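Jostument hand-held gripper, paired version
Product page and method notes

The Jostument is a gripper you carry in your hand to record handling work, so that a robot arm can be trained on the recordings later. Hestau sells it singly or in pairs. The claim on the box label is that a person can collect good training material with it after 30 minutes of practice. We have used the paired version for thin, floppy material since August, and the notes on this page come from that work. They are less cheerful than the label.

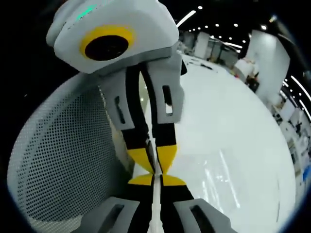

Shabnam Pirzada
Methods lead, Hestau test group, Grumau

The method is simple enough to state. A person does the job by hand with the grippers, the view from the tool is recorded, and a model learns to link what it sees to how the fingers should move. No arm is needed during recording. I accept that this saves time. What I doubt is how much of the saving is left once the recordings have been checked.

Our set holds 1824 recordings. After checking we kept 800. The rest went out for poor tracking, fingers that closed on nothing, or material hidden behind the tool at the moment it mattered. A figure of 1824 looks well in a brochure, and the older version of this page quoted it without the second one. I have asked for both to be printed together from now on.

The yellow tips are easy to pick out against pale material, which helps the people doing the checking. Whether it helps the model is another matter. Brunner, the group that wrote the training code, believes it does. They trained one model with the tips in view and one with the tips masked, and the first did better. But they ran each model six times, and the spread between runs was nearly as wide as the gap between the two. I would not order a tip colour on the strength of that.

Sheet material is where I trust the results least. A sheet has no fixed shape, it hides its own edges, and a small change in where it is pinched alters every fold further along. Two people asked to do the same task will do it differently – and so will one person asked twice. The model has to average over all of that, and an average of two sensible grips can be a bad one.
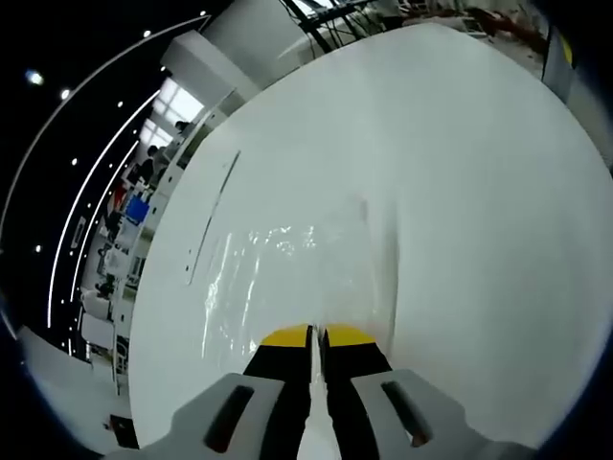

Can a model trained on these recordings handle a type of sheet it has not met before?
So far we have seen it cope with sheets of similar stiffness and fail on much softer ones. We don't offer this as a feature and would ask resellers not to either.

Supplied with the pair: two grippers, spare finger tips, charging lead, printed setup guide. The training code comes from Brunner under its own terms and is not covered by our warranty.

Before ordering, please send us a short account of the material you want to handle. If it is rigid and fairly small, the single version will probably do and costs less. For film, cloth or thin sheet, ask for our full list of rejected recordings – it is more use than the sales figures.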